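Ticket: Lap times missing from live timing after race restart
Product: Oltungate Timing, club edition
Reported by: Christos Theodorakopoulos
Assigned to: Edit Pap
Priority: High
Status: Resolved, waiting for release

Christos Theodorakopoulos, 10:42
We run the timing for the Zovville single-seater meetings. In the second race there was a red flag on lap 9. When the race was restarted, the live screen stopped showing lap times for four of the cars. Their positions still updated, but the last lap and best lap columns stayed blank until the flag. The printed results were wrong as well. Car 30 was shown a lap down and it was on the lead lap.

Edit Pap, 11:05
Thanks. Please send the loop log from the decoder and the session file. Were the four cars in the pit lane when the red flag was shown, or did they stop on the grid with the rest?

Christos Theodorakopoulos, 11:31
Both files attached. All four were in the pit lane. Three had come in for wet tyres and one had a loose front wing. The decoder was picking them up the whole time, I could see the hits coming in.

Edit Pap, 13:20
The loop log is complete. It has 257 crossings for the race and the session file has only 167 of them. So the decoder and the cable are fine and the crossings are being thrown away on our side.

What I tried:
Replayed the log with version as installed. Fault appears, same four cars.
Replayed with the red flag removed. No fault.
Replayed with minimum lap time set to zero. Fault still there, but car 30 gets its lap back.
Replayed with pit lane loop switched off. No fault.
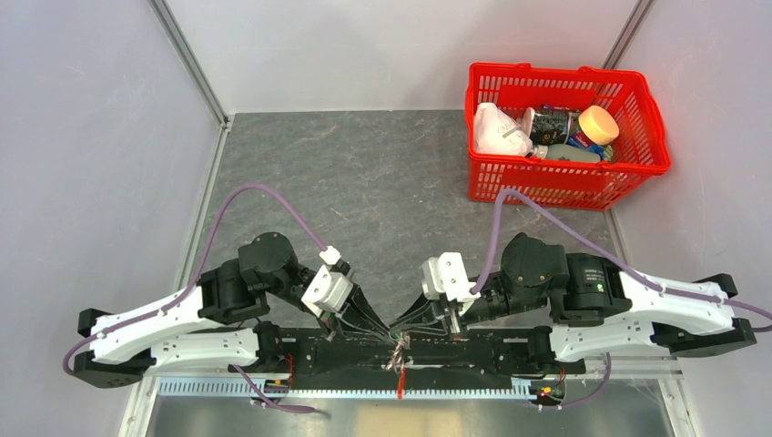 Page 2

Edit Pap, 14:02
Passing to Győző for a look at the pit status code. When the session is stopped, a car with pit status "in" should have that cleared at the restart. I think it is only cleared for cars that cross the pit exit loop, and these were pushed out to the grid through the gate by the marshals' post.

Győző Simon, 15:48
Confirmed. The restart routine skips any car still marked as in the pits, and its later crossings are dropped from the session. The missing lap for car 30 is a second fault. The minimum lap time was being measured from the red flag and should have been measured from the restart. Both fixed in the test build.

Azucena Tapia, 16:15
Replayed Christos's log on the test build. All crossings present, all four cars have lap times, car 30 on the lead lap. Also ran the old Fekete hillclimb file and saw no change there.

Edit Pap, 16:27
Christos, until the release is out, please do this after any red flag: open Entries, select every car in the pit lane and choose Reset pit status before you press Restart. To correct the results you already have, import the loop log into a new session and set the minimum lap time by hand.

Christos Theodorakopoulos, 17:10
Re-import worked and the corrected results have gone to the clerk of the course. Points for the race change for two drivers. Please leave the ticket open until we have the new version installed.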